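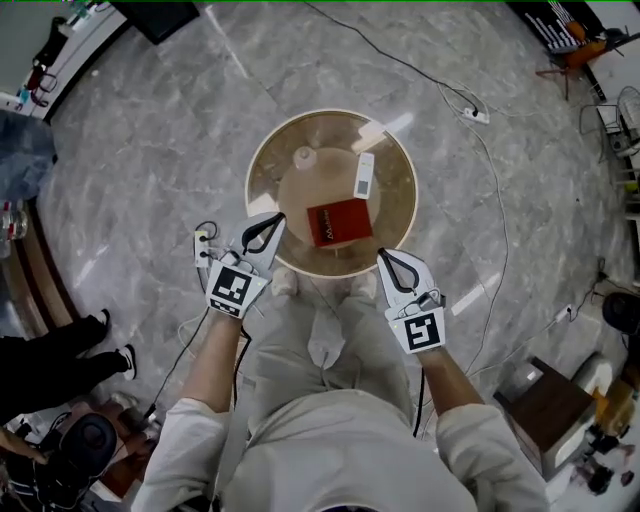

Home Fixtures Tables Scoring help Forum

Ticket: Live scorecard stuck after rain break, wrong target showing
Status: Closed
Club: Risville Cricket Club (second eleven, T20 cup)
App: Foltato Scorer, tablet version

First message, 4.40pm

Hello all, and sorry to land on you in the middle of what I imagine is a busy afternoon. I'm scoring our home cup tie against Dedholm and the public scorecard has got itself in a muddle. We batted first and made 162 in our full allotment, and everything was lovely up to then. We had a shower at the interval, the umpires took two overs off the chase, and I put the reduction in through the Match Conditions menu as I was taught at the start of the season. The tablet now has Dedholm chasing over 18 overs, quite right, but the public page still says 20 and is still showing the old target of 163. People on the boundary are following on their phones and I have had several polite enquiries already, and one that was a bit less polite from a gentleman in a deckchair.

I have tried closing the app and opening it again, and moving nearer the pavilion for a better signal. Neither made a difference. The umpires have given us the revised target on paper, so the match itself is fine, and I'm keeping the book by hand alongside just in case.

Reply from Foltato support, 4.52pm

Thank you for such a clear note, and well done for keeping the paper book going - we always like to hear that. Nothing you have entered is lost. Could you have a look at the top right of the scoring screen and tell us whether the little cloud is green, amber or grey? And please don't use Reset Innings for now, tempting as it is, as it would clear the balls you've scored since the restart.

Risville, 4.58pm

It's amber, with a number 19 beside it. I hadn't noticed it before, I'm afraid. Dedholm are 31 for 1 after four, if that helps, and going along rather too nicely for my liking.

Foltato support, 5.06pm

That does help, thank you. The number is how many deliveries are waiting to be sent up. The first one in the queue is being refused, and the rest are sitting patiently behind it. Looking at our side, the refused one is error 946, which we get when the innings length has been changed but the revised target box was left blank. The tablet accepts that and the public page won't.

Could you try the following at the end of an over?

1. Open Match Conditions, then Revised Innings.
2. Check that overs says 18.
3. Type the umpires' figure into Revised Target by hand.
4. Press Save, then press and hold the cloud until it spins.

Risville, 5.15pm

Well, I feel a bit of a goose. The target box was blank, just as you said. I had assumed it would fill itself in from the overs, as it did in our match at Aryee back in July, though thinking about it we had a different competition set up for that one. I've typed it in and saved. The cloud span for a good while, the number went down to 2 and stopped there.

Foltato support, 5.19pm

Not a goose at all, it's an easy box to miss. For league matches the target is worked out for you, but your cup is set to umpires' target only, so the app waits to be told. The last two are probably both the same wide, entered once on each side of the restart. Could you check ball three of the first over against your book?

Risville, 5.27pm

You're right, I had it down twice. I've deleted the spare one, the cloud has gone green and the public page has the right overs and the right target. Dedholm's score has come down by one, which their scorer has agreed with very good grace - her book had it right all along.

Foltato support, 5.31pm

Lovely. I've asked for a warning to appear when the target is left empty in cup matches, and I'll close this now. It will reopen by itself if you reply.

Risville, 6.34pm

Only a quick one to say thank you. It stayed green to the finish, and we lost by four wickets.

Shares 3 Comments 0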